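Kimetport Opens Its Doors, Briefly

The Dirik tablecloth works lets the public in every September, and this year I got there at 11, when the coffee was already gone. Fifteen of us were issued paper hats and told not to lean on anything.

Our guide, Aishwarya Subramaniam, has a soft voice and works beside loud machines. I caught most of the history of the Luangrath family, who sold the place to Dirik, and none of the part about dyes.

Florals still pay the bills, she said. Pale pink, cream, a bit of olive vine wandering across - your aunt has one. The bold geometric line lasted five months.

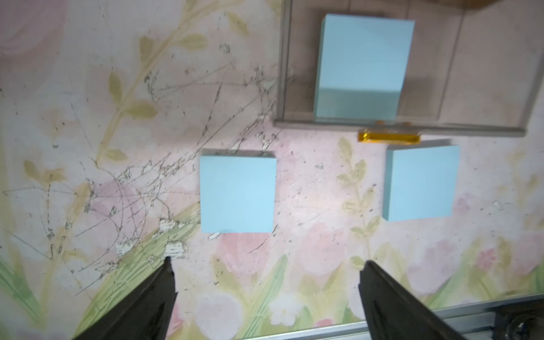
The shop

All tours end in the shop, which is larger than the print room and better lit. Seconds were five dollars each. I looked hard for the flaw in mine and had to ask. The clerk couldn't find it either, but wouldn't sell it to me as a first.

Parking is behind the Cludura warehouse. Follow the signs, except the one by the bridge.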